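Busta Drying Stand, Indus Series
Set-Up and Use Guide
Section 6: Hanging Small Items

6.1 Before you start

The clip hanger is for socks, gloves, washcloths and other light pieces. Assemble the stand as shown in Section 5 and place it on a level tabletop. The crossbar must not rotate when pushed by hand.

Maximum load, clip hanger: 662 g, evenly spread.

CAUTION: Do not hang shoes, belts or filled bags from the clips.

6.2 Mounting the hanger

1. Find the middle of the wooden crossbar and mark it with a pencil.

2. Wind clear plastic wrap tightly over the mark until it forms a firm pad. The pad keeps the wire from sliding along the bar.

3. Hang the wire hook at the pad. The hanger must hang straight down, with the scalloped edge up and the straight rail at the bottom.

4. Clip the first items to the rail. Empty positions between loaded clips are permitted.

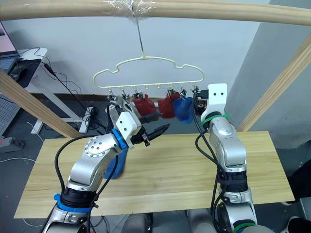
5. Let go of the hanger and wait for it to stop swinging. If one end of the rail sits lower, move one item toward the high end.

NOTE: Replacement clips are sold singly under part number 2298. Press the new clip onto the rail until it seats.

6.3 Loading and unloading socks

1. Sort the socks by color on the tabletop under the hanger. Keep both socks of a pair together.

2. Open the clip fully before inserting the fabric. Catch no more than the edge of the sock.

3. Hang the two socks of a pair on neighboring clips where space allows.

4. To remove a sock, hold it near its lower edge and support the rail. Open the clip, then take the sock away.

CAUTION: Do not pull a sock out of a closed clip. Thin knits may tear.

5. Lay removed socks on the tabletop in pairs, cuffs together. Other pairs may stay on the rail. 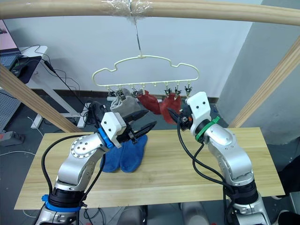

6.4 Care

Wipe the rail with a damp cloth. Do not use solvent. Check the clip springs in May each year and replace any clip that no longer closes.

Replace the plastic wrap when it loosens or splits. Remove all of the old wrap first.

Text: Asger Fogh. Technical review: Baptiste Royer, Lykkegaard.
Revised Wednesday, September 4, 2024.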